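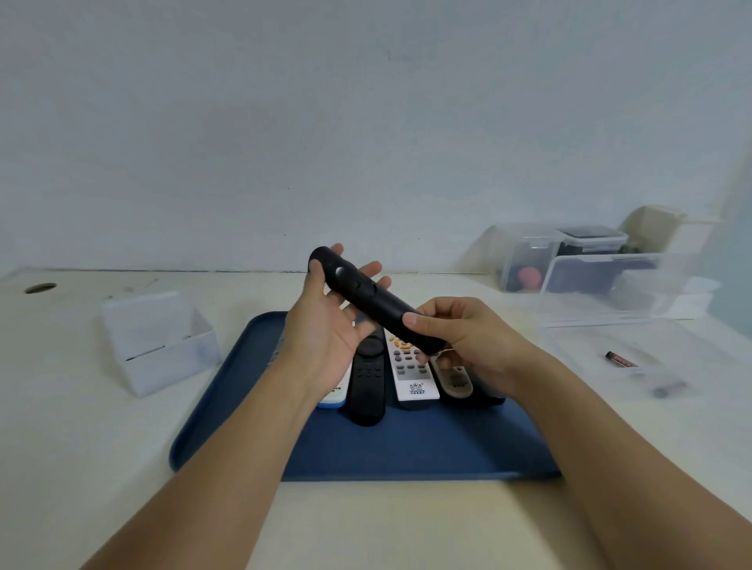
Bortolotti Park has confirmed what anyone who drove past the scaffolding over the winter had already guessed: its old indoor spinner is coming back as Stargate, a dark ride with 400 feet of track, a new soundtrack and, according to the press release, "a destiny." It opens in April, weather permitting, although it is indoors.

Riders will board three-seat pods at what used to be the bumper car entrance and travel through a portal to the planet Lokitz, where something has gone wrong. Something always has. The park isn't saying what, but the concept art has a lot of purple smoke in it and a large creature that the website calls Somel, Guardian of the Seventh Door. The other six doors are not mentioned. They may be in the gift shop.

The ride can move 540 guests an hour when everything is working, the park says, and the building has been fitted with 1,296 individually controlled lights. Longtime visitors will remember that the previous attraction in that building had one strobe and a man in a cape, and that the line for it was never longer than the line for the restroom next door.

"We wanted a ride that families could do together, and that grandparents would agree to do twice," said Tassanee Klinhom, who runs attractions for the park. She said Somel will be "scary, but in a polite way," and that the height requirement will be low enough for most first graders. Asked whether the cape would return in any form, she said she had been told to expect that question.

Annual pass holders get first crack at Stargate during previews, which begin at 6 p.m. on selected evenings in the last two weeks before opening. Reservations are required and will be handed out through the park's app, so pass holders may want to update it now, and then again when it asks again. Everyone else can get in line the regular way.

There will be food. The snack stand across from the entrance is being renamed the Lokitz Canteen and will sell a blue pretzel, a bluer slush and the same chili dog as before – the chili dog, Klinhom said, "tested very well as it is."

The park's log flume will be closed for repainting during the previews and is due to reopen the same morning as Stargate. Parking prices are going up by $3.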